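# Grovosura G2 Parallel Gripper

Two-finger electric gripper for humanoid and bench-mounted arms. Sold singly or as a left/right pair. Current stock is hardware revision C.

The G2 is the gripper we recommend to people who handle household goods: bottles, tins, trays, fruit, small tools, boxes of odd sizes. It has flat black fingers with replaceable pads, a position sensor on each finger, and force set in software from the controller. It doesn't have a tactile skin. If you need one, look at the Osman three-finger hand, which costs more and weighs more but reports contact across the whole fingertip.

## Specifications

| | Grovosura G2 | Osman three-finger |
|---|---|---|
| Fingers | 2, parallel | 3, curling |
| Opening | 96 mm | Depends on grasp |
| Maximum grip force | 30 N | Lower, varies by finger |
| Position sensing | Each finger | Each joint |
| Contact sensing | None | Fingertips |
| Pads | Replaceable, two screws | Bonded, return to us |
| Controller | Hurkik or Jurkix | Hurkik only |

Force figures for the G2 are measured at the middle of the pad. At the tip, expect less.

## What we tried it on

We don't like publishing cycle times from a row of identical cubes, so the comparison was done on ordinary things laid out in a living room setup. Izzati Lubis chose the objects and Gilang Tjoa ran the arms. Both grippers were fitted to the same two-legged robot, in pairs, and driven by the same Hurkik controller over two weeks in February.

The table was glass. Customers kept asking about it, and it is a fair thing to ask. Depth cameras often read straight through a clear top and report the floor, and a gripper that comes down too far will hit the surface hard. The G2 stops on a motor current threshold, which you can set per axis in the Hurkik software. We left it at the default for the first week and lowered it by one step for the second.

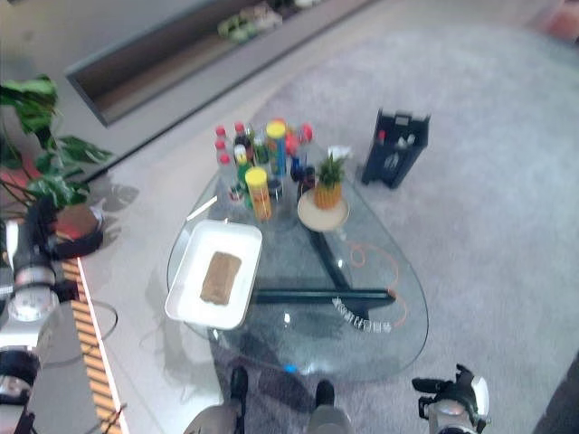 Bottles were the easy part. The 96 mm opening takes most drink and sauce bottles across the body, and the G2 holds them upright without needing a second contact point. Where bottles stand close together the fingers need a clear gap on both sides. Gilang's workaround was to come in from above and take the cap, and this worked on the smaller ones. Larger bottles swung when lifted by the cap and we don't advise it.

Canisters with plastic lids should be gripped below the lid. Izzati marked a no-grip band in the object file for each one, and that cut out most of the bad lifts. The object files are on the support page and you can edit them in any text editor.

Fruit depends on the fruit. A pineapple is too wide across the body for the G2 at most sizes, so we approach the crown from the side and pinch the leaves near the base. The Osman hand did better here. It wraps the body and doesn't care much about the shape.

Flat trays with a raised edge are fine if the tray is light. Pinch the rim with one finger inside and one outside. For anything with a load on it, use both arms.

Thin items are the G2's weak point on a hard surface. A pen lying flat on glass needs the fingertips to close right at the surface, and the standard pads are a little too thick at the end. We now sell a tapered pad (see Accessories) which helps a lot with pens and straws. Small flat blocks are still slow, and so is loose cable — the fingers will pick up a loop, but you can't count on which loop.

## G2 or Osman?

Buy the G2 if most of what you handle is rigid, has two roughly parallel sides, and fits in the opening. It is faster to set up, the pads are cheap, and it survives being driven into a table edge better than the Osman does. Retno Lumbantobing at our repair bench sees few G2 units come back, mostly for cable strain at the wrist.

Buy the Osman if you handle round or uneven objects, or need to know that a finger has touched something before it squeezes. Plan on a day for calibration. You'll need the Hurkik controller too, as there is no Jurkix driver and we have no date for one.

Some customers run one of each, G2 on the right and Osman on the left. This is supported on Hurkik firmware 8 and later. You have to set the tool weights separately for each arm or the robot will lean.

## Camera placement

A head camera looking down gives a good view of the tabletop but the robot's own hands get in the way near the body. Add a wrist camera if you work close in. The G2 wrist housing has two threaded holes for a bracket on the outer face. The Osman has none, and needs the clamp.

For glass, turn down any light mounted directly overhead. Reflections bothered our object detector more than the transparency did.

## In the box

- G2 gripper with standard pads fitted
- Spare pad set
- Wrist cable, straight connector
- Four mounting screws and a hex key
- Printed quick-start sheet

The controller is not included. Neither is the angled connector, which you'll want if your arm has a covered wrist.

## Accessories

- Tapered pads, pair
- Soft pads, pair (glass and thin-walled plastic)
- Wrist camera bracket
- Angled cable
- Jurkix adapter board

## Notes

Revision A and B grippers can use the new pads but need the longer screws. Ask for them when you order and we'll add them at no charge.

Pads wear at the tip first. Swap them left to right before replacing them.

Sales: Efe Effiong. Technical questions and loan units: Geeta Ahuja. Loans are for 30 days, and you pay return shipping.

Page updated 27 June 2020. Corrected the Osman pad entry and added the angled cable.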